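About Coneck

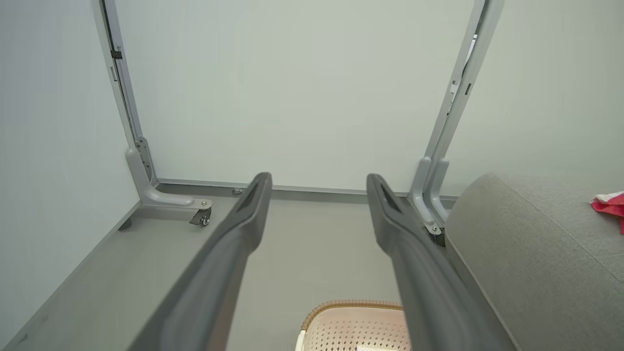 View from a Robot's Gripper Camera

Coneck writes control software for robots which must work in homes. Nam-gil Kwon and Ghada Sabbagh started the company in Brevlow, and today we are 30 people.

Our planner, Enby, finds a path for the gripper between walls, furniture legs and soft things such as cloth. Noonan is our tool for replay – it lets an engineer stop a run at any step and compare the plan with the camera view. Each release must first pass 2,000 recorded runs.

We are glad to receive questions from schools and labs.

Contact | Careers | Back to top
© Coneck
This site uses cookies. Accept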